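Monday, bench notes, October. Griturance litter / scoop stuff

Started 2 hrs late, had to find the litter first. It was under the sink behind the paint, not on the shelf where the label says. Moved the label.

Plan for today: tray setup, scoop slots vs. grit size, handle wrap. Weighing if time (there wasn't).

Tray – shallow one with the pale blue rim, the deep one from Vandside still hasn't shown up. Botond Szekeres called them, they say it left the warehouse, no tracking. Will try again tomorrow. Shallow one is OK for now but you can't fill it very high before it gets kicked over the rim and then you're sweeping till lunch.

Litter is the gray speckled, from the Farnville sack. Poured, leveled with the edge of a ruler, shook the tray twice side to side, leveled again. Don't press it down!! Pressed litter scoops completely different from shaken, we lost a whole afternoon to that last time. Sieved 1000 g of it on the 24 first, kept the dust seperate in a jar, jar is labeled. More dust than the last sack I think but I didn't write the last one down so who knows.

Layout: tray in the middle, waste bin to the left of it with a pink liner in, black curtains behind. Red piece goes in the litter as the thing to be scooped. It sits on top unless you bury it, decide which and WRITE IT DOWN, half the old sheets don't say.

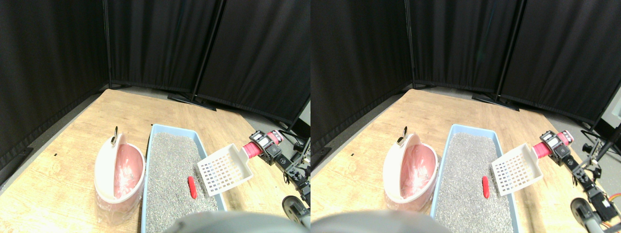
Tray, white scoop, bin on the left. Red piece in the litter.

Scoop notes. White plastic, flat square head, small rectangular slots in a grid. Slots need to pass clean litter and hold the lumps. Did it by hand at the sink end with damp lumps, 60 ml water, left to set while I had coffee. Clean litter goes through fine if you give it a little shake. Big lumps stay. The crumbly bits off the edge of a lump go through and end up back in the tray, same complaint as before. Smaller slots would hold them but then the grit bridges and you stand there shaking forever. Jakab pattern had longer slots, no better from memory. Somebody dig out that sheet please, should be in the green folder.

Flat head doesn't get into the corners of the tub. Left a ridge along the short side every time. Tilting helps some. Ask Vandside if the deep tray has squarer corners, or if they do a scoop with a curved front.

Bin: front is open so you can tip straight in, good. Liner wants to fold inward when the first load goes in. Push it well back against the wall of the bin before starting. Clip? Try a clip.

Handle wrap – pink, bright enough that you can't lose it on the bench. Smooth tape, a bit shiny. My gripe is the overlap. Two wrap edges up the handle and each one makes a little step at the side. You'd feel those with a bare thumb. Faint creases below but those don't bother me, mostly even down there. Black band round it up at the top. Not rewrapping until we agree on the direction, edges facing down would probly catch less.

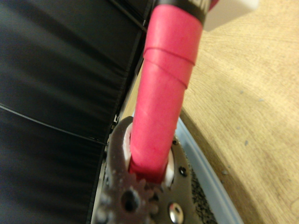 Pink handle wrap, overlap edges on the upper half. Black band at top.

If rewrapping: clean the handle with alcohol, stretch the tape a bit more on the turns, smaller overlap, finish under the band so the end can't lift. Botond wants to try the cloth tape insted. Cloth will soak up everything and stink by Friday, but OK, one handle, see what happens.

To do
– chase deep tray again
– order liners, nearly out
– sieve next batch, write the dust weight down this time
– vacuum under the table, grit gets in the chair wheels
– green folder, Jakab sheet
– weighing, moved to tomorrow a.m., scale needs a new battery anyway

Gloves are in the second drawer now.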